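Search the forum
Search this thread only
Advanced

Arm on a box, kitchen counter, simulated: build log and grumbles

plitach_shed wrote:
Some of you will remember that in December I announced I would be building a tidy-up arm for the shared workshop, and that it would be finished by spring. It is July 10, 2024 and I have a very nice simulator.

The plan is still the same. Arm on a pedestal, worktop in front, bits and pieces on the worktop, arm moves the bits and pieces. The project is called Gil. Before I spend any more of the workshop's money I'm doing it all in software, with a room full of props out of a free pack. The pack's idea of what belongs on a worktop is its own, and I've stopped arguing with it.

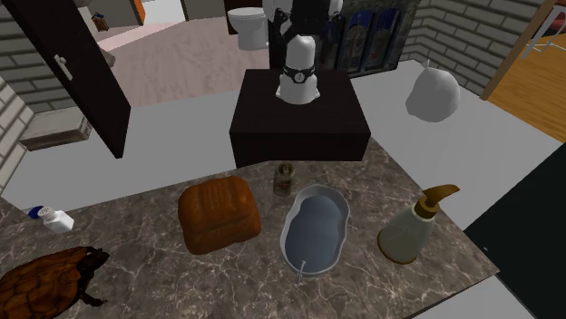 Gil's room from the counter side. Bread, basin, soap, turtle.

Current score is 42 clean runs out of 107, where clean means the thing gets picked up and ends up where I asked. Most of the failures are the approach. It comes down at a daft angle and catches whatever is next door.

turkon wrote:
Your box is too close to the counter. I had mine like that and the elbow spent its life folded up like a deckchair. Move it back a hand's width and try again before you touch any code.

sidra_bajwa wrote:
Disagree with Turkon. If you move it back you lose the far end of the counter, and he's got things right along it. I'd turn the base a few degrees instead and leave the distance alone.

turkon wrote:
He doesn't need the far end. Put the things nearer.

sidra_bajwa wrote:
Lovely, I'll tell my kitchen.

plitach_shed wrote:
Tried both. Sidra's is better by a bit, Turkon's is easier to explain to the other members. I've kept Sidra's. I also raised the height it stops at before going down, and it no longer ploughs through the neighbours on the way in.

Putting down over the basin is the bit I fiddle with now. I want it to stop just above, have a think, then let go. It used to let go from a great height, like a toddler with peas.

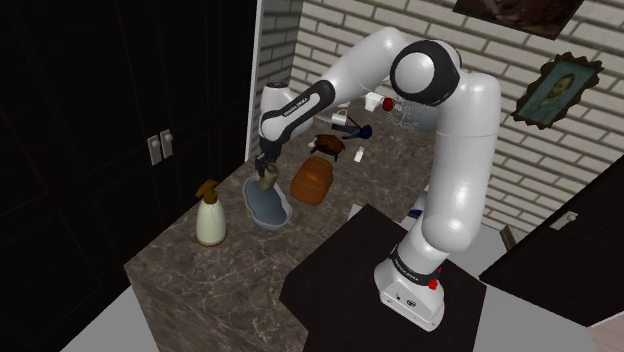 Re: Arm on a box (split from page 1: what is the simulator for?)

Achilleas Mavromatis wrote:
I'll be the miserable one. You've spent seven months on a pretend kitchen. A real arm on a real bench would have taught you more in a weekend. My own is a second-hand thing with 2 bad joints and I've learnt plenty from it, mainly about joints.

plitach_shed wrote:
The quote from Tralholm for a base plate and cabling alone was 2526, before any arm. I can drop a pretend mug all evening for nothing.

Achilleas Mavromatis wrote:
You can, but pretend mugs don't slip like mugs. What friction value are you using?

plitach_shed wrote:
The one that came with it.

Achilleas Mavromatis wrote:
Well, there's your next seven months.

sidra_bajwa wrote:
He's right about the friction, annoyingly. Vary it a little each run, and the weights too. If your score falls off a cliff you were only good at one particular kitchen. Post the numbers either way please, people only ever post the good ones.

turkon wrote:
And move the box back.

plitach_shed wrote:
Friction tonight. Box stays. Will report.

Reader comments

mudlark: Following this for the box argument alone.

old_solder: Can you share the room file? Mine has one table and a cube in it and I'm feeling underdressed.

plitach_shed: Will put it up once I've taken my password out of the settings.

hen_and_hammer: I'm with Turkon on the box.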